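Room to Walk

How the town of Huerta gave its market square back to people on foot, and what the change has asked of those who live and trade there

For most of the last century, the square at Huerta was a place to leave a car. It had been laid out for a weekly produce market, and the older residents still use the market's name for it, but by the time the present town plan was drafted the stalls had withdrawn to a single side street and the center held 125 parking spaces. On weekday mornings it was full by nine. After dark it was empty, and few people crossed it if they could go another way.

The decision to close the square to traffic was taken in January, after two years of study by the town's Office of Public Works and the planning firm Disora. The office had asked 685 households how they reached the center and what they did once they were there. The answers surprised the staff who compiled them. A large share of the drivers lived within a fifteen-minute walk. Many said they drove because the sidewalks were narrow, the crossings were slow, and there was nowhere to sit down along the way.

"We had been treating parking as the problem," said Svenja Oltmanns, who directed the study for Disora. "The residents were telling us about the walk. Those are different subjects, and they call for different spending."

The plan that followed was modest by the standards of larger cities. It called for wider sidewalks on the four approach streets, shorter waits at the signals, benches at regular intervals, and a center free of moving vehicles at all hours except the early morning, when deliveries are permitted until ten. Parking was moved to a lot on Nundilham Road, on the far side of the rail line, and a footbridge that had been shut for repairs was reopened to serve it. 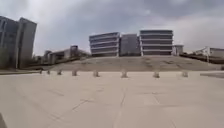

Can a shop survive when customers can no longer park at the door?
Most can, provided that the walk from the nearest parking is short, well lit, and open in all weather, and that deliveries are given reliable hours.

The experience of Huerta's merchants has been mixed. The square and its approach streets are home to 103 businesses, and the town has kept in contact with all of them since the closure. Cafes and bakeries report longer visits and steadier afternoons. Clothing stores describe little change. The greatest difficulty has fallen on those who sell heavy goods.

Deming Kang has sold paint and hardware from the same corner for more than twenty years. He opposed the plan at every public hearing and has not withdrawn his objections. His customers, he said, do not carry four gallons of paint across a footbridge. In the spring he began a delivery service within the town limits, which has recovered part of the lost trade at a cost he considers unfair. The town now pays a share of that cost under a program open to any merchant whose stock is too heavy to carry by hand. Mr. Kang has asked that the program be made permanent. It is currently renewed each year.

Access for people with limited mobility was the subject of the longest debate. The first draft placed the reserved spaces in the Nundilham Road lot with all the others. Hye-jin Ahn, a physical therapist who treats many older patients in the district, wrote to the office to point out that the footbridge ramp was too steep for several of them. The reserved spaces were returned to the approach streets, and a small shuttle, operated by the local carrier Prodik, now runs between the lot and the square from seven in the morning until the last stores close.

"The shuttle is useful, but the benches matter more," Ms. Ahn said. "A person who can walk five minutes can walk fifteen if there is a place to rest."

Questions of use remain open. The produce growers have been invited back to the center, and some have accepted, though others prefer the shade of the side street. Kidus Hailu, who grows onions and peppers on leased land east of the town, returned with his stall in early summer. Sales were good, he said, but the setup took longer than before because vans must leave by ten, and he would like the limit extended by half an hour on market mornings. The office is reviewing the request together with the fire service, which must agree to any change in vehicle hours.

Maintenance will also require attention. Gaëtan Millet, the engineer responsible for the town's streets, has asked for a separate budget for the square, on the grounds that a surface used for walking is held to a closer standard than one used for parking. A raised edge that a tire would pass over without notice can cause a serious fall. His department will inspect the approach streets each season and the bridge ramp after every heavy frost. The request goes before the town council with the rest of the public works budget in the fall.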